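Notes, slide 8: clearing flat tops

Pause here. Ask who has a cabinet at home that collects things.

Main point: a flat top fills up because the drawers under it are open and already in use. Start with the top anyway — two minutes, trash first, dishes second.
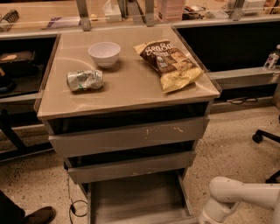 Last changed Apr 17, 2024

Bowl goes to the kitchen. Crumpled can and chip bag come off the top next. Then close all three drawers. Hand over to Ayten Taşdemir for questions.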